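Wekent Makers Forum > Robots and Automation > Good practice

Thread: House rules for the flower sorting table – draft, please pick holes in it

stemcounter
OK, after two weeks of back and forth in the chat I've written up the rules for running arms on the artificial flower work. Roses, hydrangeas, loose leaf sprigs, white trays, you know the drill. I'm really excited about where this is going and I want us all to be doing it the same way before the August open house! Pictures first, draft rules under them.
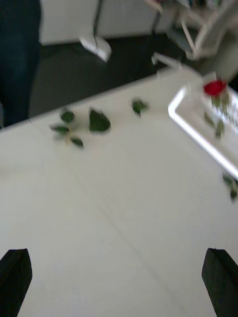
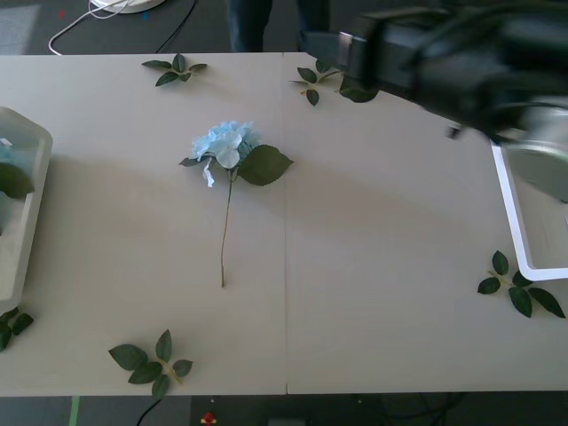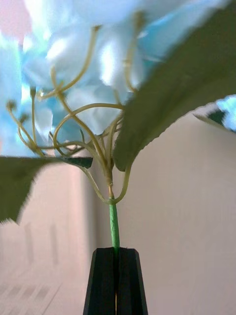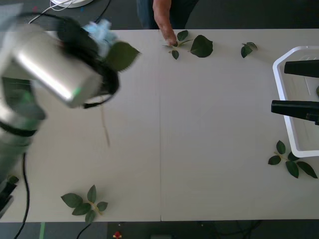

Draft rules, version 2

1. One person is in charge of the stop button for the whole run. Say out loud who it is.
2. Hands stay off the table while any arm is powered and moving. To fix a sprig, call "hold", wait for the arms to stop, then reach.
3. Grip flowers by the stem. Petals and leaves only if the task sheet says so.
4. Loose leaves stay where they fall until the run ends.
5. Cables get checked before power on, every time, including the ones on the floor.
6. Write down anything odd right away, even if it seems tiny.

Fire away.

pinchforce_52
Love that this is finally written down. Rule 2 though, look at the last picture. Somebody has fingertips on a rose sprig and the arm on the left is blurred, so it's moving. Do we mean the rule or don't we?

stemcounter
Fair hit. I want the rule to be what we do from now on, and that picture is a pretty good argument for having it.

Graça Garcia
I'm going to disagree a bit. A flat ban makes people sneaky. At Nuchit we had a slow mode with a low speed limit, and reaching in was fine as long as you stayed on the far side from the arm that was working. Zones on the table would do more than a rule people break by lunchtime. The seam down the middle is already there, so use it!

pinchforce_52
Zones are great until the arm crosses the seam. And people do forget which mode they're in – I've done it myself, twice. I'd take the "hold" call over zones any day.

Duarte Loureiro
Can't we have both? Zones for slow mode, "hold" for everything else. What I'd add is a real risk assessment for each task, on paper, with the gripper force and top speed filled in. If someone new asks why a limit is set where it is, there should be a sheet to point at.

On rule 3, the third picture is a lovely grip. Both fingers on the green wrapped stem, right under where it branches, and the petals left alone. Put that one on the wall.

leafblower
Strong no on rule 4. I ran 60 cycles on the Surnum bench last month and by the end there were sprigs everywhere. You want the table reset to a known layout between cycles or your results mean nothing.

stemcounter
Ooh, but resetting between cycles is fine, that's the end of a run the way I meant it. I'll change it to "until the cycle ends". What I don't want is someone tidying in the middle.

leafblower
Then we agree, I withdraw my grumbling. Mostly. Please also say what happens to a leaf that's half under a gripper, like the sprig near the far edge in the second picture. Does it count as touched?

Graça Garcia
Touched if it moved. Log it and carry on.

valtomach_fan
New here, hi! Is there a rule about where people stand? In the first picture there's a leg right beside the table, and in the second somebody is just behind the far edge. I'd have thought you'd want a line on the floor.

Duarte Loureiro
Welcome! Yes, we should mark one. How far back depends on the arm's full reach plus whatever it's holding, and a long stem adds more than you'd think. Measure it with the longest flower you plan to use.

pinchforce_52
And keep the line clear of the cables. Two trip hazards in one place is asking for it.

stemcounter
This is so useful, thank you all. Changes going into version 3:

Rule 2 keeps the "hold" call. Slow mode with zones goes in as a trial, Graça to write it up.
Rule 3 gets the stem grip picture next to it.
Rule 4 now says "until the cycle ends", and anything that moved gets logged.
New rule 7, standing line, measured with the longest stem.
New rule 8, a task sheet with force and speed limits before the first run.

pinchforce_52
Still don't like the zones, for the record. But I'll run the trial with you if I get to hold the stop button.

Graça Garcia
Deal. Bring the tape.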